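**Open day at Hamix draws a full house**

Doors at the Hamix workshop opened at 10 a.m. and the line was already past the loading dock. By closing the sign-in sheet had 370 names on it. Last year's was a lot shorter, the front desk said, though they couldn't find it to check.

Main draw was the arm demo at the back of the hall. Robot arm, toy kitchen, a handful of blocks and play food. Runs went all day with short breaks. Kids up front, parents behind, and a row of people from Pitow taking notes on their phones – they make shelving and want something that can pick small parts out of a bin.

The task sounds easy. Pick up a block, carry it over to the stove area, put it down where it's told, don't knock the pot over. Staff explained that the pot is the hard part. Shiny metal throws off the vision software, and Hamix has spent most of the spring on it. The software is called Mondal, version 11, and it was trained on 765 practice runs recorded in the same hall. An earlier version had 600 and was, in the words of one engineer, "pretty bad with anything you can see your face in."

Questions from the floor were mostly about speed. It's slow. Slower than a five year old, as one five year old pointed out. Hamix said the speed is capped on purpose for public days and that it goes quicker when the hall is closed, but didn't give a number.

Someone asked if it could cook. No. Someone else asked about dishes. Also no, though a sink task is on the list for later in the year. Price came up twice and got no answer both times.

Elsewhere in the building: a conveyor sorting table (down for part of the morning, back up after lunch), a wheeled cart that follows a painted line, and a hands-on bench where visitors could drive a small gripper with a joystick. Wait for the bench hit 40 minutes at one point. Coffee ran out before noon, more was brought over from the Trukumitz building next door.

Trukumitz, which rents out the hall and shares the parking lot, will host it's own open house in April. Hamix says the arm will be there too, hopefully with the sink task working. Entry is free, no sign up needed, but groups from schools should call ahead. Parking is behind the buiding, not on the street – several cars were ticketed this time.
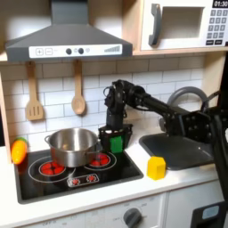

*Photo: Hamix. Arm demo with a green block at the stove, open day.*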